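Filed under: Kitchen things > Pots and pans > P

Pale pan

A pale pan is any frying pan or shallow pan with a white, off-white or very light gray inside, usually with a handle to match. People also call it a white skillet, a cream pan or (in my mother's house) "the one you're not allowed to use for curry." I've been writing these entries for the Drinatum household pages for a while now, and this is the one I kept putting off, mostly because I own four pale pans and have strong feelings about all of them!

Shape

Most pale pans are round and shallow, with a wall that curves up softly instead of making a hard corner. Some have a plain edge and some have a broad flat lip, and I'm a lip person. A lip gives you somewhere to park a spatula, and it also gives the sponge one more curve to get around, so you pay for it later.

Handles come in two main types. There's the bolted-on kind, often a different color, and there's the kind that flows right out of the body with no visible join, so the whole thing looks like one poured shape. The second kind usually pinches in somewhere along its length and swells again, and that's a nice thing to have in your hand when the pan is full.

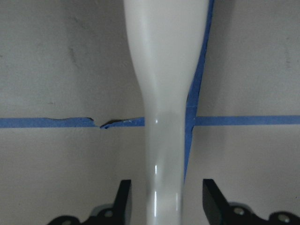
I should say that handle length varies a lot more than you'd expect. My longest one won't fit in the dish rack unless it sticks out over the counter, and I've knocked it onto the floor more times than I'd like to admit. Measure your rack before you buy, or at least hold your arms apart in the store and look thoughtful, like I do.

History in my own kitchen

An encyclopedia entry is supposed to have a history section, so okay. I can't tell you who made the first one. I can tell you that my first came from Nouri, the housewares store two blocks from my old apartment in Rundano, where they had a whole wall of Utetti cookware on clearance one March. I paid 50 dollars for the big one and carried it home on the bus, handle poking out of the bag, and a lady asked me if it was a banjo.

The Utetti ones were sold as a set of 3, but the store had split them up, and I've been slowly collecting the others ever since (the small one came from a yard sale, with an egg already stuck to it).

Washing

Everything shows on a pale pan. Pepper, a crumb, one burnt flake of onion, you'll see it from across the room. I used to find this annoying and now I kind of love it, since I know when the thing is clean and can stop scrubbing.

My own routine is boring. Let it cool, wipe out the loose bits, warm water, a drop of soap, and the soft side of an ordinary two-sided sponge. The scouring side is for the outside of the pan only, and only if something has really baked on. A shiny surface goes dull in patches if you scour it, and on white the dull patches look like dirt forever after. I learned that on the small one, poor thing.

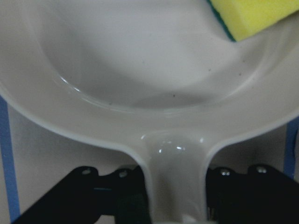

A pale pan with a few dark specks on the bottom, and a yellow and green sponge resting at the rim.

Specks like to gather where the bottom turns up into the wall, so go around that curve last with a clean corner of the sponge. Then do the neck, where the handle meets the body. I skip the neck constantly and then I get a greasy thumb the next morning.

For yellow stains (turmeric, I'm looking at you) I make a paste of baking soda and water and leave it on for a bit before I rinse. It fades them. It has never taken one completely out for me, so please write in if you have something better that won't scratch.

Oven use

Check what the maker says before any pale pan goes in the oven, handle included. My big one is marked for 400 degrees Fahrenheit and I stay well under that. The small one isn't marked at all, so it lives its whole life on the stove.
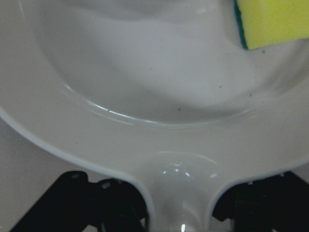 Storage

Stacking is where the gray marks come from. Metal rubbing on a light finish leaves lines that look like pencil, so I put a folded dish towel between each pan. Hanging works too if the handle has a hole. Mine don't, so I'm stuck with the towels and a very full drawer.

See also: Dish rack; Sponge, two-sided; Spatula; Turmeric, things ruined by

Entry last revised April 2019

Comments

Farzad Jalali: My parents had the cream version with a lip and we fought over who had to wash it. You're right about the neck. Mine also gets a sticky ring right under it where the drips run down.

beanpot118: Coffee filters between the pans! Cheaper than towels and the drawer closes.

Marnie: Would you do one on lids next? I have nine lids and five pots and I don't know how.

beanpot118: Seconding lids.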